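"It Said the Grip Was Good": An Engineer on the Fault Behind a Recall

The engineer who met me at the Brulby test house had one condition, which was that I leave the names out. The company, Hovitz, has no objection to being written about. The people who work there would like to go on working there. So what follows comes from one person on the household arm team, who has been with the project for four years and was on shift the afternoon in September when the arm let go of something it was sure it was holding.

I had read the company's notice. It spoke of "an unexpected release event." I asked what that meant in English.

"It dropped a watering can," the engineer said. "A full one, from over the top of a shelf. Then it carried on to the next step as if the can was still in its hand."

The can missed the operator's foot. It could have hit it, because the operator had stepped inside the taped line to pick up a glove. The notice doesn't mention the glove, or the line.

"The line is there so you don't do that," the engineer said. "But if your safety case is a strip of tape and people remembering about it, you don't have much of a safety case. I wrote that in a report before any of this."

And what happened to the report?

"It was read."

The arm runs on a control package called Kun, bought in from a supplier, Barkska. Kun decides whether a grip is good. According to the engineer it does so mostly from how hard the motor is working. If the fingers close and the motor pushes back, Kun reports a hold. The trouble is that a motor will push back for other reasons. Grit in the finger slide will do it. So will a cable tie that has worked its way into the wrong place.

"We had grit," the engineer said. "Potting grit, very fine. The fingers were stiff, the motor was straining, and the software read the strain as a firm grip. It gave us a confidence score of nearly full marks while the can was sliding out."

I asked why nobody had checked the score against a picture. There is a camera on the wrist, after all, looking straight down between the fingers.

"There is. And on that build it wasn't used after the grip was called good. The camera found the object, handed over, and that was the end of its job. To save time, I was told. It saved 2 seconds a cycle."

This is the point in such stories where the maker usually announces that the problem has been fixed. Hovitz has, and I was sent the page. The new build looks again through the wrist camera after every grip, and the arm stops if the object isn't where it should be. It sounds sensible. It also sounds like something that should have been there on the first day, and I said so.

"You won't get an argument from me," the engineer said. "What I'd argue with is the word fixed. We ran 20 drops on purpose with the new check and it missed 2 of them. Those are in the log. They aren't on the page you were sent."

Both misses, I was told, came when the background was busy and the thing being held was thin.

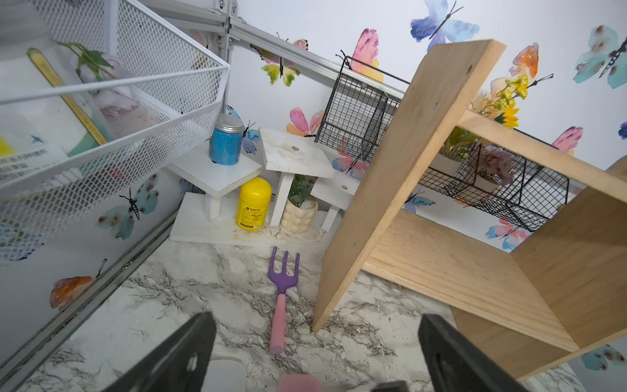 Thin things on busy backgrounds are most of what the garden corner has to offer, and the team keeps working there for that reason. The walls are covered in butterflies, the flowers are artificial, and there are wire baskets hung along the rail. The job at hand is a toy rake, purple at the head and pink in the handle, lying on a white floor with gray veins running through it. I asked whether those veins might confuse a camera looking for a narrow edge. "They might," the engineer said. "That's one I can't give you a number for yet." Near the rake there were light bits of debris on the floor, and I thought about the grit again.

I asked about cleaning. There is a schedule now, and there wasn't one before. The finger slides get brushed out before each session and somebody signs a sheet. I asked to see the sheet. It had gaps in it.

"Yes," the engineer said, and looked at it for a while. "I'd rather you saw it with gaps than saw one filled in at the end of the month."

Barkska's position, as relayed to me, is that Kun did what its manual says it does, and the manual does say that motor load alone should not be relied on for loads carried near people. It says so in an appendix. Hovitz says the appendix came with a later version. The engineer has a copy of the earlier version and says the warning is in there too — a shorter one, but there.

So who missed it?

"I did, for one. I read the front half."

The arms already sent out to homes have been called back for the new build, and the recall letter tells owners to keep children out of reach of the arm while it is moving. It doesn't say how far that is. I asked the engineer, who gave me a distance, then took it back and said it depends on what the arm is carrying and how high.

Before I left I asked whether the engineer would have one at home.

"With the power off, sure," the engineer said. "With it on, ask me when the two misses are explained."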